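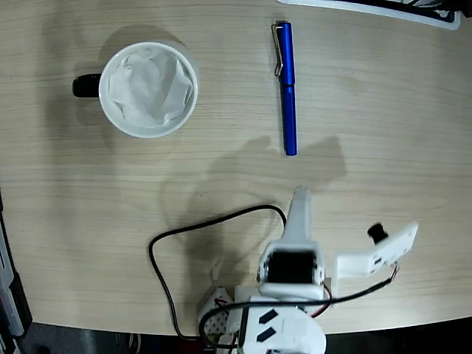
The Skirley Gauge

Kazimiera Borkowska read the Skirley gauge at the start of each shift and wrote the figure in the left column. The right column was for remarks. In her time at the station it had held the word "nil" on every line but four.

The gauge stood in the river below Stistidmont, bolted to a pier of the old bridge. It measured height in centimetres above a datum that had been set by a surveyor called Teshome, who had left no notes. Head office had asked for the notes twice. She had replied that the datum was the datum.

Jan 18, 2018. Height 1608. Remarks: nil.

She checked it against the previous reading. The difference was four centimetres, within tolerance. She had a cold, and it took her two tries to do the subtraction. Outside, the ice had closed in from both banks and left a grey channel down the middle.

The telephone rang. It was the Drolosel office, upstream.

"You're reading high," the man said.

"I'm reading what it says."

"Ours dropped overnight. Yours should have too."

She put on her coat and went down the steps with the lamp. The pier was where it had always been. The plate was not. Its lower bolts had sheared, and the ice had pushed it up the stone and was holding it there — straight and perfectly legible.

She climbed back up, drew a line through the figure and initialled the change. Then she sharpened the pencil and began on the right column.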